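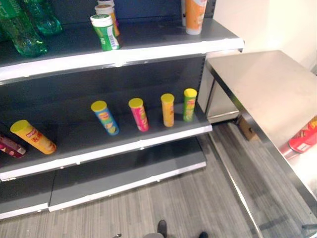
Cristóvão Meireles wrote to me after the November column that a shelf is a storage device and should be judged by how much it stores. Depth is free, he argued, and a store that leaves air between its products is paying rent on the air. He manages stock for a living and I take the point seriously, but I think he has the wrong quantity in the numerator.

A shelf in a shop does two jobs. It holds units, and it presents them to a person who has a few seconds and one free hand. The first job is measured in volume. The second is measured along the front edge, and everything behind that edge contributes only when it moves forward. A shelf packed to the back panel and a shelf one row deep offer the same number of faces. The deep one takes longer to run out, and it also takes longer for anyone to notice that the front row is wrong.

Tubular chip cans are the hardest case in ordinary dry goods. A can of that kind is tall, light and narrow at the base. Upright on a level plate it is stable enough until someone reaches past it, and a cuff or the heel of a hand is sufficient to tip it. Once it is on its side it is a roller. It turns its label wherever it likes, takes up the width of two or three standing cans, and becomes the thing the next can leans on. The leaning can is worse than the fallen one. A fallen can gets picked up by the first conscientious employee who passes. A leaning can looks as though it is standing, and stays that way through several rounds of straightening.

I kept a log of this one winter, at the Fisavora branch where I did evening restocking. The bay had steel shelves, a perforated back and a plain front strip with no lip. Over 13 weeks I recorded 674 cans that were not upright when I reached them, at the same time each evening. Cans next to a gap went over far more often than cans with neighbors on both sides. Color and flavor had no bearing on it, although the manager at the time was convinced that people handled the red ones more roughly.

The usual remedy is to fill the gaps. Mr. Meireles would say so, and for a day it works. The cans brace each other, the row looks good, and the first few sales open the gaps again. What I object to is treating the full shelf as the normal state and the half-sold shelf as a fault. The half-sold shelf is the normal state. It is what the fixture looks like for most of its working hours, and the fixture should be chosen for it.

That means dividers. The Runeo wire type is adequate: 11 to a standard plate, set slightly wider than the can, clipped into the front strip. Azevedo makes a molded one with a small front lip, which I prefer for cans and dislike for bottles. A bottle with a ribbed body catches on the divider when it is pulled out at an angle, and bottles have enough weight in the base to look after themselves. Brornby sells a spring pusher that keeps everything at the front. It is well made, it costs too much, and with light cans the spring should be backed off or the last one in the lane will be pushed onto the lip and sit there crooked.

Placement also matters. Tall, light packages belong between waist and elbow height, where the hand comes in level. On a top shelf the hand arrives from below and pulls the package toward the edge before lifting it, so it is often left tilted if the shopper changes their mind. Heavy, squat containers tolerate that treatment better. Many planograms do the reverse, on the theory that light things are safer overhead.

The objection I expect is cost. A set of dividers for one bay came to around 300 dollars when I last priced it, and straightening a shelf by hand appears to cost nothing because the wages are already in the budget. I would ask anyone who believes that to time it for a week. Start with the chip cans, and write down the leaning ones as well as the fallen ones.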